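The Quiet Comeback of Loose Tea

Walk down the main street of Cernier on a cold afternoon in March and you'll smell it before you see it: toasted rice, smoke, a little orange peel. The tea shop there stocks more than 300 kinds, and the line at the counter was seven people deep when I got in. Seven! For leaves!

I grew up on bags, the dusty sort you forget in the mug until the water goes brown. Loose tea seemed like a hobby for people with too much time. Then a friend poured me a cup of Lương, a green tea that tastes like fresh peas and butter, and I was gone. 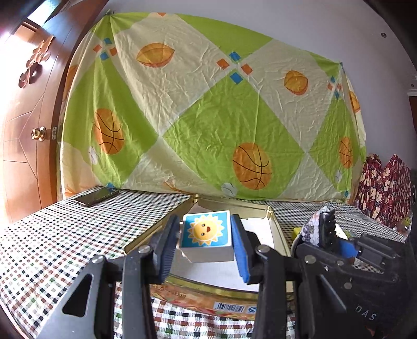 Storage is where most new drinkers slip up, and it's so easy to get right. Air, light and damp are the enemies, so glass jars on a sunny shelf are out, however pretty they look. Use metal tins with tight lids, and if you buy samples, keep each one in its own small box inside the tin. A plain white box will do, though a bright label like that smiling sun on blue makes the morning pick a lot more cheerful.

Brewing is the fun part. Hetmont, the smoky black I drink all winter, can take water just off the boil. Greens want it cooler — and they want you to pay attention, as a minute too long turns them bitter. My favorite oolong, Brurkier, happily gives 15 short steeps from one spoonful, and the fifth is the one I'd save for company.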